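Mornham Automation Help Exchange
Teaching and Demonstration > Handling of flat and flexible parts

Wrist view blocked by the part during remote-control demonstrations: acceptable for training?

Posted by bench_office_pratley
12/14/23

Our department at Pratley is preparing a set of remote-control demonstrations in which an operator directs a pair of arms to take an orange sheet by its edge, lift it, turn it and set it down against a stop. The operator works from a leader arm and has a direct line of sight to the bench. The recordings will be used to train a policy that must later perform the same task without an operator.

The plan calls for 600 demonstrations. We have completed 60. On review, we find that once the sheet has been gripped it occupies a very large share of the wrist view, often one full half, and that the contact between finger and sheet is difficult to judge.
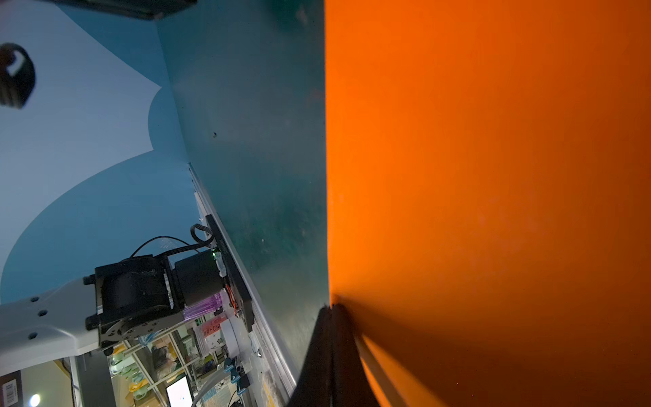 The written procedure we inherited states that any demonstration in which "the part obscures the work area" is to be rejected. Applied strictly, that rule would remove most of what we have recorded. The operators object, and their objection has merit: they completed the task correctly in nearly every case, and the sheet cannot be held by its edge without appearing in the view.

We would appreciate guidance on the following matters. Should the rule be applied as written? Should the wrist camera be moved before we continue? And is there an accepted way of instructing operators so that the approach to the edge is recorded more clearly? We have a fixed overhead camera as well, but it was set up for a different task and its view of the stop is poor.

The department must report on progress in January and would prefer not to begin again from nothing.

Nostine_Training_Desk
Member, Handling section

The rule you quote was in all likelihood written for rigid parts of small size. It should not be applied without amendment to a sheet. When a sheet is held at the edge by a gripper with a camera at the wrist, the sheet will fill a good part of the view, and the trained policy will meet the same condition when it runs. A demonstration that matches the conditions of use should not be rejected on that ground alone.

What matters is whether the information needed for each decision is present in at least one view at the time the decision is made. We suggest that you divide the task into 3 stages and review each stage separately.

Approach. The edge of the sheet and both fingers should be in the wrist view before the fingers close. If the operator comes in from the side and the edge is hidden until contact, the demonstration is of limited value, even when the grip succeeds. The operator can see the edge from the chair. The policy cannot, and it will be asked to learn a movement for which it was given no evidence.

Grip and lift. Large coverage by the sheet is to be expected and may be accepted. Confirm that the gripper position is being recorded throughout, as it will carry more of the burden at this stage than the picture does.

Placement. If the wrist view does not show the stop, another camera must. From your account the overhead camera does not do so adequately, and I would correct that before recording anything further. A change to the overhead camera is far less disruptive than a change at the wrist.

With regard to moving the wrist camera, I advise against it at this point. Recordings made before and after such a change should not be mixed without a clear label, and you would in effect be starting a second set.

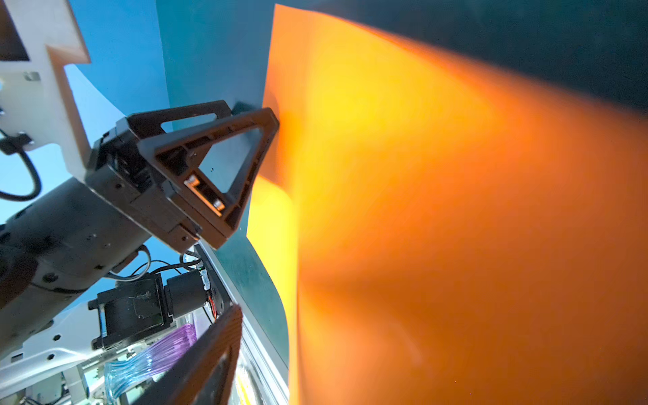 Lighting deserves the same attention as coverage. Thin or pale material lit from behind may appear very bright in one area and dark in another, and the brightness will shift as the sheet is turned. If the exposure is set to automatic, the whole view will change with it, including the fingers and the background. Fix the exposure and white balance, record the values in the log, and keep them for the remainder of the work. Where a strong light stands behind the bench, a plain screen will usually be sufficient.

As to operator instruction, the following wording has served us well and you are free to adopt it:

"Before closing the gripper, bring the fingers level with the edge and pause. Check the wrist view on the monitor. Close only when the edge can be seen between the fingers. If it cannot be seen, withdraw and approach again. Do not stop the recording."

The last sentence is important. A corrected approach is a useful demonstration, and operators who believe that it will be counted against them will conceal it by restarting.

doãn_lab_support
Member

I agree with most of the above. One reservation: the pause should be short. We asked our operators at Doãn to pause before the grip and they did so with great care, and the trained arm then waited at the edge for long periods and on some runs did not close at all. We had to trim the pauses out of 34 recordings. A brief slowing of the hand is enough.

I would also ask whether the operators are watching the bench or the monitor. If they never look at the wrist view they will not notice when it becomes useless. For part of each session we place a board between the operator and the bench so that only the camera views are available. It is slower and it is not popular.

gantry_and_sons
New member

Use a smaller sheet. We had the same trouble and changed to a smaller one and it was fine.

bench_office_pratley
Original poster

Thank you for these replies. The size of the sheet is set by the task and cannot be changed. We will amend the procedure to review by stage, fix the exposure, and adjust the overhead camera to cover the stop. The existing recordings will be kept under a separate label until the approach stage has been checked in each.

One further point, if the Nostine desk is able to assist: should a demonstration be kept when the approach is clear but the sheet bends noticeably during the lift and the operator has to slow down to recover it?

Nostine_Training_Desk
Member, Handling section

Yes, provided the sheet was placed correctly at the end. Mark it in the log as a recovery so that it can be found later. If the sheet was dropped, keep the file but hold it apart from the training set.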